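3.2 Who finishes the bread

Of the 1,521 lunches logged at the Plivside canteen, 600 ended with bread left over. Manolakis blames portion size. We suspect manners - taking the last bun looks greedy.

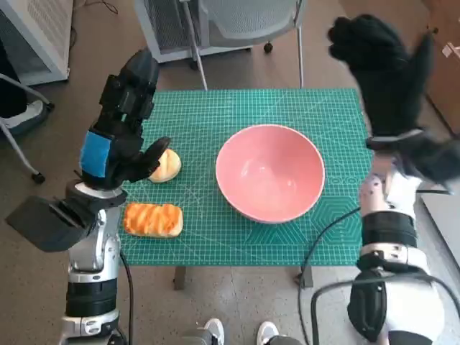 Figure 3. Small round bun on a mat.

Diners at Trandau, who paid per item, showed no such delicacy.

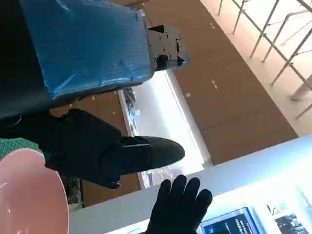 Figure 4. Blue plastic film, wrinkled.

Plate color, a favorite of earlier authors, did nothing we could measure.
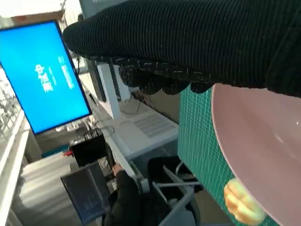
Komeo objects that 67 of our diners had simply eaten breakfast, a possibility our survey was too polite to raise.

Contact the authors | Back to top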